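Review: Tratside time tracking for a small law office

By Amra Dervishi, office manager
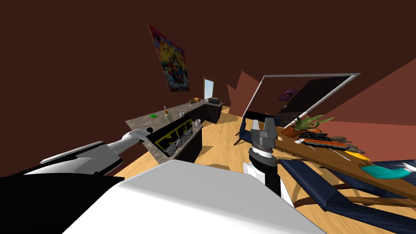 What we used it for

Our firm has two attorneys and handles mostly wills, probate and home closings. Until December we kept time on paper sheets, and I typed the entries into our billing program at the end of the month. Tratside replaced the sheets. We opened 66 matters in it during the trial and logged 276 entries.

Setup

Importing the client list took one afternoon. Middle names went into the wrong field and I fixed those by hand. Support answered my email the next morning with a corrected template.

Daily use

You pick a matter, start the timer and type a note. Fidel Ojeda, our senior attorney, prefers to enter his time at 5 p.m., and the day view works well for that. Rounding can be set to six minutes or fifteen. Notes are limited to 100 characters, too short for a probate entry with several calls in it. We split those into separate lines.

Invoices and trust accounts

Invoices are clear and clients have had fewer questions about them. Trust accounting is weak. You can record a deposit, but there is no three-way reconciliation report, so I still do that in a spreadsheet.

Rating

Four out of five for timekeeping, two out of five for trust accounts. We renewed for a year on the basic plan.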